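About Kekana

Kekana sells plastic bowls. We also sell lids for some of them, and a drying rack we are not especially proud of. If you came looking for a mission to change the way the world eats, we don't have one, and we would be careful around any tableware company that does.

The business was started in Zallomville by Halima Oyewole, who had spent 11 years buying kitchen goods for other people's stores. In that time she sat through a lot of presentations. She was told that one bowl was "a lifestyle," that another was "inspired by the shape of water," and that a third would last forever. She took the third one home. It cracked in July of the same year.

So she began testing bowls at her own kitchen table, and later at a bigger table, and at some point people started asking her which ones to buy. Mortimer Lyons joined to keep the books and talked her out of a name with the word "artisan" in it.

What we do

We pick bowls from makers we know, try them, turn most of them down, and sell what's left. The current list has 43 items on it. Mortimer thinks that is too many. The Pornico line is our everyday bowl, in small and large. Tresik is the deeper one, meant for dough and salad, and it costs more than we would like.

We get a lot of questions about stacking, so here is where we stand. Almost every bowl on the market is sold as "nesting." Very often that means the bowls fit inside each other once, in the photo, and after that you need two hands and some bad language to get them apart. Others nest so loosely that the pile leans whenever someone shuts a drawer. We stack every new bowl with its own size and with the sizes above and below it, and we leave the stacks standing before we try to separate them. Then we do it again after the bowls have been through the dishwasher, because plastic that behaved nicely on day one may have other ideas later on.

Color is another subject where we have our doubts. Makers like to tell us that bright bowls make children eat vegetables. We have seen no sign of it. Bright bowls are easier to find in a crowded cabinet, and if everyone in the house has a color there is a little less arguing at breakfast. That seems to us enough of a reason to buy a red one.
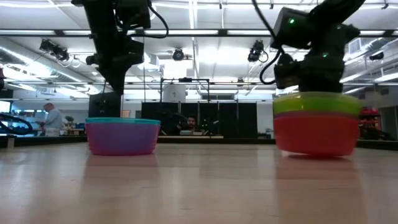
The dishwasher is where most of our rejects come from. We run a bowl through 15 times before it goes on the list, and if the rim has warped or the bottom rocks on a flat table, it goes back to the maker with a note. Some makers answer the note. Two of them fixed the bowl, and we now sell both.

What we don't claim

We don't say our bowls are good for the planet. They are plastic. We think one bowl you keep for years is better than several you throw out, and we'd like to leave it at that until somebody shows us figures we believe. We don't hand out awards to ourselves, and we don't pay for the kind other people hand out. Reviews on this site stay up whether we like them or not. The worst one is about the drying rack, and it's fair.

We also don't promise that a bowl will never break. If yours does within 2 years, write to us, tell us what happened, and we'll replace it. You don't need the box. If you left it on a hot burner, please say so, as Halima keeps a list.

Visiting and writing

The Zallomville store is small and the parking is poor. You are welcome to stack things on the front counter and pull them apart again before you buy, and we wish more people would. For orders, returns and complaints, use the contact form. Mortimer reads complaints first.

Page last updated 4/28/22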